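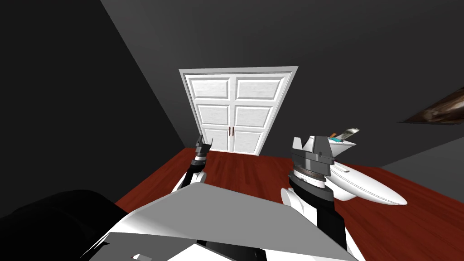 White double door, six panels, dark gray back wall.

Handout 3: Building a Walking Tour of an Old Town
Instructor: Iresha Liyanage

Bring this with you on the Tesosgate walk. Last session we covered opening remarks and learned names, so I'm skipping both and going straight to the route, the part I love most!

Start with the ground

Almost every new guide starts with a list of sights and then draws a line between them. Try it the other way around. Walk the streets first, with no book, and write down where you slow down on your own. Those spots are often your stops. In Tesosgate the old harbor steps are a wonderful case: there is no plaque and the guidebooks give them half a sentence, but people stop there every single time, look at the water, and start asking questions.

Our practice route has 280 steps up from the harbor to the upper square (yes, I made last year's group count them). Take them in stretches and talk on the landings. Never talk while climbing. Your group can't hear you, and you'll run out of breath before they do.

Stops and distances

Keep each stop short. If you have a long story, split it and finish it at the next corner – listeners will walk faster to get the ending. Stand with the sun in your own face so that theirs is at their backs. Wait for the slowest walker before the first word.

Some places belong on the route only at certain hours. The fish market is a joy at 7 a.m. and just a parking lot at noon. The bell tower is best right before the hour, if you can bear the noise. Mark the hours next to each stop on your plan, and walk the whole thing at the time you mean to give it.

Telling what you know

Local legends are great material. Tell them as legends. The story of the Tesosgate ferryman who rang the bell from his boat has been told at least four ways, and I like to give two of them and let people argue over which they prefer. When Tania Bandara led her test walk, that argument went on all the way to lunch!

For dates and names, keep a source for each one on a card. If you get a question you can't answer, say so, write it down, and send the answer later.

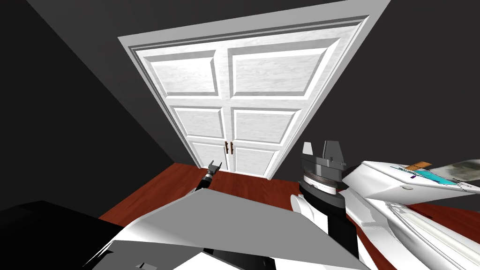
Working with mixed groups

A group of 30 is the upper limit for one guide in narrow streets. With 31 or more, split it and send the second half around the loop in the opposite direction. You'll meet in the upper square, where there's room.

Ask about stairs before you set off, quietly, one person at a time. The step-free way up goes along Kokus Lane and comes out behind the market hall. It is longer but has the better view, so offer it to everyone.

For next time

Draft a route with five stops on one page, with walking times between them.
Pick one legend and write two versions.
Read Rizwan Mridha's notes on street voice, pages 4 to 9.
Pairs for the August walk: Nilmini Siriwardena with Mitali Miah, the rest as before.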